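Print this page | E-mail this page

We use cookies to remember your preferences and to see which handouts are read most. Accept | Manage settings

Working with Artificial Stems
Handout for the Tunstall evening group
Notes by Dorothy Dobson
04/06/2019

Welcome back, everybody! I promised I would write up what we talked about, partly for those who missed it and partly for my own sake, as I do tend to wander off the point once the stems are out on the table. If you were with us in March for the Gellness basket you will know some of this already, so skim away.

Stems and loose leaves

A bought stem very often comes as a flower head on a stalk, with leaves that slide up and down or pull away altogether. People are alarmed when a leaf comes off in the hand, and they needn't be. Put it to one side with the others and carry on. I like to have all the greenery out on a pale surface before I begin, spread out well so that I can see the shapes (a heap of green is only ever a heap of green).

Rose and hydrangea

These two do a good deal of work together. The rose is small and tight and dark, and it wants to be looked at. The hydrangea is broad and soft and will fill a surprising amount of room, so start with it, low down, and let it lean a little over the rim of the vase. Bring the rose in afterwards, a touch higher and off to one side. If you set it dead centre it looks like the button on a cushion, or so I always think, though Yvonne Entwistle likes it that way and her Fadberg jug was lovely, so please yourselves.

Leaves go in last. Hydrangea leaves are big, with a toothed edge, and one is usually plenty. Rose leaves are smaller and can be tucked up close beneath the bloom to hide the top of the stalk. Turn the leaf in your fingers and look at both sides, then bend it very slightly down its length, which takes away that flat, ironed look they have when they come out of the packet.

Cutting to length

Hold the stem against the outside of the vase and be generous. You can always take more off. For the tall Lilia vase we settled on 341 mm for the rose, and for the little one 152 mm, both measured from the tip of the stalk to the base of the bloom. Use proper wire cutters, please, and leave the good scissors in the drawer!

Colour

Stand well back before you decide anything. Pale blue goes nearly white close to, and you lose the edges of the petals altogether, whereas a deep red holds its own from right across the room.

Red rose, pale blue hydrangea and greenery:

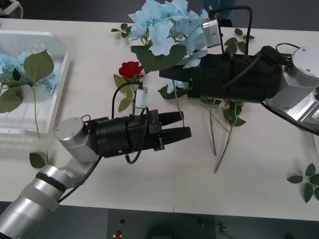
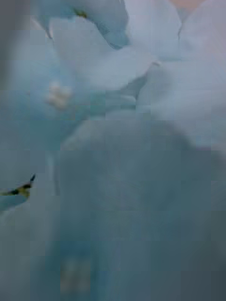
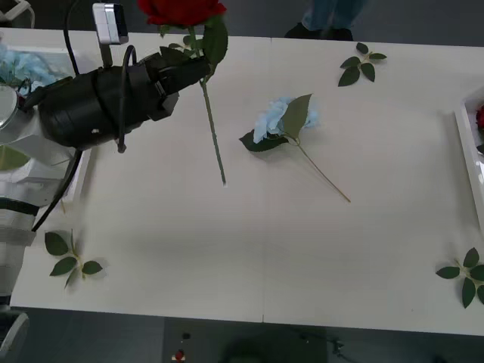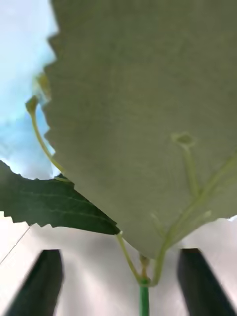 Yvonne wondered whether the blue would fade on a sunny windowsill, and said she had moved hers to the landing after one summer and now turns the vase a little whenever she dusts, so that all the sides get their share of the light.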